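Website Tips for People Who Run a Small Shop From the Kitchen Table

Posted 19/01/2018

Every list of website tips I have read in the past year told me to install something. Install this to go faster, install that to be found, install a third thing to find out why the first two are fighting. I run a small site for a home workshop business, selling cleaning pastes and furniture wax, and I have tried most of the advice going around. Some of it works. A lot of it seems to be written by people who get paid when you click the link.

So this is a tips page with no links in it.

Don't pay for a theme until you have written your pages

A theme demo looks good because somebody filled it with perfect headlines, all the same length. Your headlines will not be the same length. I bought one called Jundance on the strength of its demo, and once my own text went in, half the boxes had a hole at the bottom and the other half spilled over. Write five real pages in a plain document first. Then take a free theme and paste them in. If it reads fine, stop there.

Be suspicious of "speed booster" plugins

The one I tried was Rutby. It promised a better score and I did get a better score. What I did not get was a page that opened any sooner on my phone, and the order form stopped working for customers who weren't logged in. I found out from an angry email. Make your product pictures smaller before you upload them and see whether you still need a booster. My home page had one banner that was bigger than everything else on the page put together, and no plugin had mentioned it.

Keep 2 backups, and open one of them

Your host says it makes backups. Maybe so. Ask how you get one back, how long it takes and whether there's a fee. Halmont, my old host, had a very nice page about nightly backups, and when I needed one in August they wanted paying before anybody would look for it. Now I download a copy myself and put a second on a drive in the kitchen drawer. Every so often I restore one to a test folder. A backup you have never opened is a file with a hopeful name.

Count your plugins

I had 31 at one point. That is silly for a site that sells wax. Switch them off one at a time, click around the site for a day, and delete whatever you didn't miss. Deactivating is only half the job, as the old files still sit on the server and still need updates.
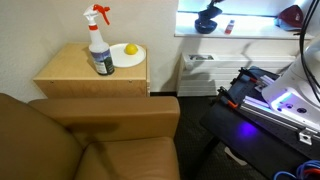
Delete the leftovers too. Plenty of plugins leave their settings behind in the database when you remove them. Mine had 2,017 rows from a contact form I'd stopped using. Take a backup before you clear anything out, and if you don't know what a table is for, leave it alone. The space you save is tiny anyway, whatever the cleanup tools tell you in red letters.

Don't trust the visitor counter

My stats page once showed 400 visits in a single day. I was thrilled for an evening. Nearly all of them were bots, and not one bought a tin of anything. Orders and emails are the numbers I look at now. If the graph goes up and the orders don't, I don't see what there is to celebrate.

Updates: yes, but not the minute they appear

Security fixes go on right away. For the big new versions with the cheerful announcement, I wait a couple of weeks and read the complaints first. Let someone else's checkout break.

About the search ranking people

You will get emails saying your site has 158 errors. Mine came from an outfit called Hadgu, and I asked them to list the errors. They sent me a price instead. Give each page a clear title, say what you sell and where you ship it, and answer the questions customers keep asking. My page on getting candle wax out of a tablecloth brings in more people than anything I ever paid for, and it took me one rainy afternoon to write.

Comments are closed on this one. The spam filter I was told I couldn't live without let in so much junk that I turned the whole thing off, and I'm still looking for one that's worth the trouble.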